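Gindidthorpe College — Applied Automation, Unit 4
Handout 6: Looking at a kit before you buy it (Rondus two-arm bench kit)

Bring this back next session, we carry on from the section on trials. Slides will go up when I get to them. If you missed Handout 5 get it off someone, the bit about repeatability matters today.

The Rondus is sold as a "household tasks" starter kit. Two arms with two-finger grippers, bench fittings, software, a year of support. The set-up we use all through the notes is the kitchen one: oven, mug tree, plate rack, shelf.

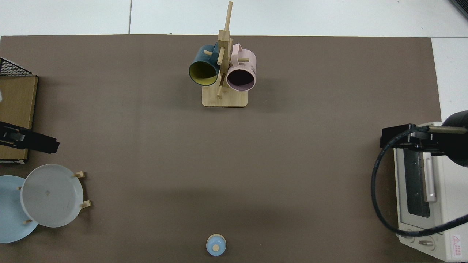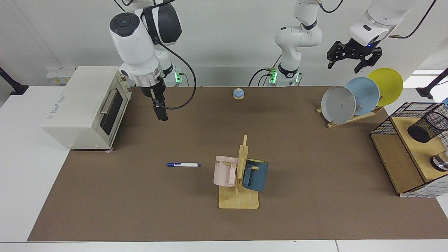
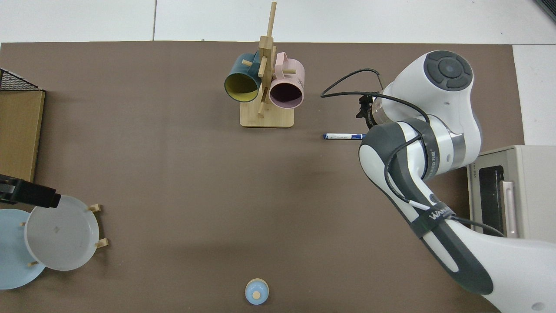
1. What we are trying to find out

Three parties in this and they want different things.

Seller (Rondus) wants you to see the demo and picture it in your own building.
Buyer wants to know if it does the job on a wet morning with whoever is on shift.
You, as the person writing the review, want numbers that somebody else could get again.

Keep these apart in your write-up. Last year's reports mixed them up badly — half a page of the brochure's wording and then one line of test results at the bottom. Brochure wording goes in a box, in quotes, marked as the seller's. Everything else is yours and you have to be able to back it up.

Case for the unit is Badcombe, a supported living scheme with a shared kitchen. They are thinking about one kit on trial. The brief from them is short and a bit vague (real ones are). They want "help with putting things away and fetching". Your first job is to turn that into tasks you can score.

2. Turning a vague brief into tasks

"Putting things away" — too big. Break it up.

Mug off the tree, placed upright on the mat.
Mug back onto a peg. Much harder, see section 4.
Plate out of the rack, laid flat.
Plate back in the rack.
Pen picked up, put in a pot.
Oven door open. Oven door shut.

For each one write down: where things start, what counts as done, what counts as a fail, and a time limit. Write it BEFORE you run anything. If you write the pass rule afterwards you will bend it, everyone does.

Worked one, mug back onto peg:
Start — mug standing on the mat inside the marked square, handle facing any way.
Done — handle over the peg, gripper clear, mug still hanging at the count of five.
Fail — drop, mug knocked over, tree tipped, time up, operator touches anything.
Limit — same for every run, pick one and stick with it.

Note "operator touches anything". A nudge is a fail. Doesn't matter how small.

3. How the kit learns (short version, more in Handout 8)

You don't type in a path. A person moves the arms through the job, over and over, and the software records it — the joint positions, gripper open or shut, and the camera pictures. Then it trains a model on the recordings and the model drives the arms by itself.

So what you get out depends on what went in. Obvious when you say it, but buyers hear "it learns" and think it will pick things up as it goes along. It does not, at least not in the version on offer. New mug, new bench height, new lighting — you may need more recordings.

From the Ouali trial notes (the set we have permission to use, don't pass them round):

257 recordings made.
204 kept.

Work out the kept rate yourselves. It comes in just under 80 per cent. Question for discussion: is that good? Depends why the rest went. Reasons listed in the notes are operator slips, a camera that lost its connection, objects put back in the wrong place, and a group simply marked "poor". That last one should bother you. Poor according to who? If you only keep the smooth ones the model never sees how to get out of trouble.

Also ask who did the recordings. Ouali used trained operators. Badcombe would have care staff fitting it in between other things. Expect a lower kept rate and say so in the costs.

4. Why some tasks are harder than they look

Taking a mug off the tree. Handle is already hooked, mug hangs at an angle, gripper has to take hold without pushing the post over. Lift, then away. Lifting straight out catches the handle on the peg.

Putting it back. All of that plus you have to line up a loop with a peg you can hardly see, as the mug is in the way of the camera. This is called occlusion, learn the word, it comes up in the assesment.

Plates. Thin edge, smooth, heavy for the grip. A two-finger gripper holds a plate by the rim and the plate wants to swing. Rack pegs are close together too, so there's not much room for fingers. Neighbouring plates get knocked.

Pens. Small and they roll. Fingertips have to come right down to the mat, so an error in height that would be fine with a mug means a miss, or pressing into the table. Round things in general, same trouble.

Oven door. Only task on our list where the object is fixed to a hinge. The hand has to follow the arc of the door. Go straight and either it slips off or the whole oven moves. Do it cold and unplugged for every trial. I mean it.

Two arms. More reach, and one can hold while the other works. Also two things that can hit each other. Check what the software does when both want the same space — some kits stop, some slow down, some leave it to you. Ask Rondus in writing.

5. Where the cameras go

Easy marks here and people skip it.

The kit can take views from over the bench and from the side. One view is never enough with a mug tree. From one side the post hides a peg, from the other the arm hides the lot. In your report put in a sketch with each camera marked and which task it is for. If a camera gets bumped the model is looking at a different picture from the one it learned. Mark mounting positions with tape. Check them every time before you start.

Cables. Look at them in any demo. A loop hanging over the work can snag a mug or come across the view. Should be clipped along the arm where possible, with enough slack at the joints for full movement. Put the arm through its whole range by hand, slowly, and watch the cable and not the gripper.

6. Running the trials

50 runs per task. Yes it's boring. With ten runs, one lucky go shifts your result by ten per cent, with 50 it shifts it by two. That's the whole argument.

Pass mark for the Badcombe brief is 80 per cent on each task on its own. Don't average across tasks. A kit that is perfect with pens and hopeless with plates is not an 80 per cent kit, it's a kit that breaks plates.

So 40 out of 50 is a pass. 39 is a fail. Don't round up.

Before each run:
Things back on their marks.
Camera tape checked.
Stop button in reach of the person watching. The person watching is not the person writing.
Sheet filled in with run number and start time.

After each run:
Result, time taken, one line on what went wrong if it did. "Failed" is no use to me. "Left finger hit rim, plate turned" is.

Do some runs with things shifted. Half in the marked spots, half moved by a hand's width or so in any direction. Report the two halves seperately. This is normally where the nice figures come apart, and Badcombe's kitchen will not have tape on the worktop.

Change nothing halfway. If you must change something, start that task again from run one.

7. Costs

The headline price is the smallest part of the worry. Make a table with these down the side:

Kit and delivery
Bench — does it need to be fixed? rigid? against a wall?
Space kept clear around it when it's running
Staff hours for recording
Staff hours for resetting between runs
Spares: fingertips, cables, mats, crockery
Support after the first year
What happens to the recordings if the contract ends

Last one gets forgotten. If staff spend weeks making recordings, are they Badcombe's or Rondus's? The sample contract in your pack has a clause on it, near the back. Read it and put what it says in plain words.

Blank cell is better than a guess. If you do guess, mark it G and say what it's based on.

8. Safety, brief

Full session on this later, for now:

Nobody's hands on the bench while arms are live.
Long hair, lanyards, sleeves.
Risk assessment has to cover the people who live in the building, and not only trained users. Some Badcombe residents will walk up and reach in. What does the kit do then? Find out, don't assume it has seen them.
Hot food and hot drinks are outside this trial altogether.

9. For next time

In pairs, pick two tasks from section 2, one you think will pass and one you think won't. Write the start / done / fail / limit for both. One side of A4, legible please.

Swap with another pair. Their job is to find a run that your rules can't score. If mug hangs but upside down on the wrong peg, is that done? If the plate is in the rack but leaning on the next one? Fix the rules and bring both versions, before and after. I mark the change as well as the final one.

Then read the Ouali notes up to the end of the second table and write down one thing you'd ask them about the recordings they didn't keep.

Bench bookings are on the sheet by the workshop door. Slots go fast in October, and if you can't make yours cross it out so another pair can have it.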